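My wallet stopped closing sometime last winter. It didn't break, it just gave up, the way a suitcase gives up when you sit on it once too often. I carried it around with a hair elastic until June, when the elastic snapped in the checkout line at the Clurnwood market and a loyalty card for a sandwich shop I have never liked slid under the candy rack. I left it there. One down.

That evening I emptied the whole thing onto the bed, plus the kitchen drawer where cards go when the wallet is full, plus the coat pockets. The total was 76. I own one coat.

Hilde Coppens, my neighbor and the only person I know with a labeled sewing box, told me to get a card album, the little kind with clear sleeves. I said I wasn't a business traveler from 1994. She said suit yourself. I ordered one that night from Pliletti, blue, with stitching, and felt very grown up about it for the four days it took to arrive.
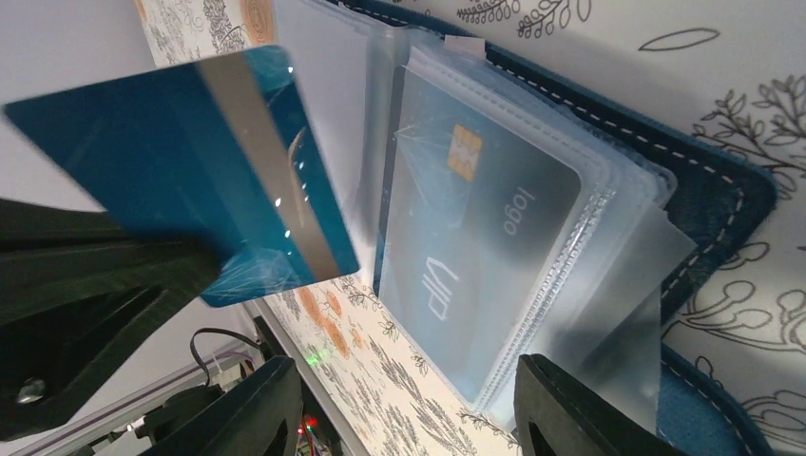
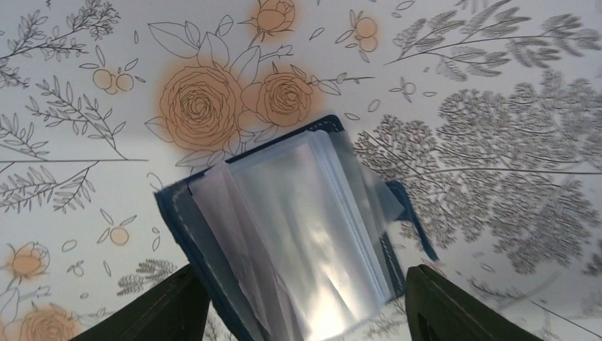

My first idea was to sort by type: bank, stores, health, places that make you tap something to get in. It lasted until I got to the cards that refuse to say what they are. Take the gray one with the gold chip and the big VIP on it, already in its sleeve. It also says "logo," in case you wondered what goes there. I have no memory of being very important anywhere, but I wasn't about to throw out the only written evidence. It got its own category, which is Honors.

After that I went by how often I use them. Front: things I need weekly. Middle: things I need when something goes wrong, such as the insurance card and the roadside number. Back: the Fanari gift card, which has $3.11 on it and will outlive me, and the Arancibia points card. I looked up my balance on that one and I have 1,763 points. A free coffee is 1,170. I've been walking around with a paid-for coffee for who knows how long, buying other coffees.

A few notes if you're thinking of doing the same:

- The sleeves cling to each other when they're new. Flip through them all a couple of times before you start loading.
- One card per sleeve. I doubled up a few to save room and then spent ten minutes hunting for my library card, which was behind the dentist.
- Cut up the expired ones the same day. If you put them in a pile to deal with later, that pile is now a drawer.

The wallet holds four cards and some cash now and it closes on its own. Hilde hasn't said a word about being right, but she did ask what I was planning to do about the keys.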